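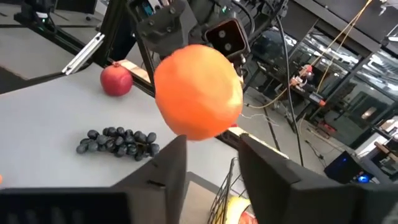 How I run a picket line rota

I've done the rota for our branch at Soltar College through two strikes now, and a shared spreadsheet still beats everything else I've tried.

Start with your entrances. We have 6, but I only staff the main gate, Maruyama House and the back road by the Sandaline building. Make a column for each, then split the morning into two-hour shifts (people will do two hours in February, they won't do four!).

Next, email the link to members. Ours went to 300 people on 9th February and I had 19 names by teatime, so don't panic if it looks thin. Ring round your department reps and it soon fills up.

Put one experienced person on every shift and mark them in bold. They bring the armbands and the leaflets.

Last job: print a copy the night before and stick it in your coat pocket, as my phone always dies by ten.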